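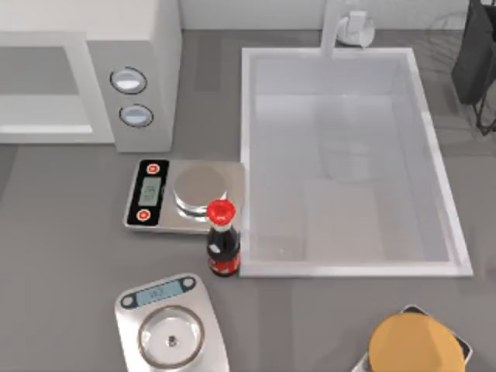

Chapter 9
When the Robot Looks the Wrong Way

If you have ever walked into a room and completely forgotten what you came for, you already have some feeling for the trouble we are going to spend this chapter on. A robot can lose the thread too, and it tends to do so with a great deal more confidence than you or I would, carrying on with its motions as though everything were perfectly fine.

Our story takes place in the Anville apartment, a simulated home that students in the Raststead course use for their first household tasks. The job that week was a modest one. A mobile robot running the Bach controller was to find the cola bottle with the red cap on the kitchen counter, pick it up from beside the scale, and set it down in the sink. There is plenty of open counter to work with, and the controller had done the job so many times by then that the students had more or less stopped watching (I can't blame them, I would have gone for coffee too).

Then came run 628. The robot began as usual, but partway through, its head started to tilt back, a little at a time, and the bottle slipped out of view. The controller had been written to hold on to the last position it trusted, and so it did, while the base kept rolling and that position became less and less true.

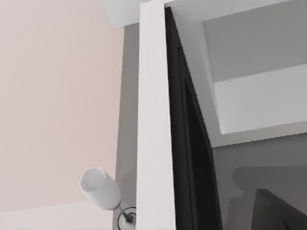 By the time anyone opened the log, the arm had closed on nothing 6 times and reported a successful grasp after each one. No warning had been raised. The safety monitor, a part of the Flestari package, was set up to stop the robot for collisions and for joints pushed past their limits, and neither of those had happened. A head tilted well back is a perfectly legal pose, after all, and a gripper closing on air doesn't bump into anything!

The cause was a small error in the neck calibration, one that grew each time the head moved and was cleared only when the simulator restarted. We will meet it properly in Section 9.2, where you will trace it through the log yourself, beginning at line 714, which is where the reported tilt and the commanded tilt first disagree.

Before then, I would like you to get comfortable with two terms. A silent failure is a fault that produces no alarm. A stale estimate is a measurement the machine goes on using after the world, or the machine itself, has moved. Run 628 gave us both at once, and we will take the stale estimate first.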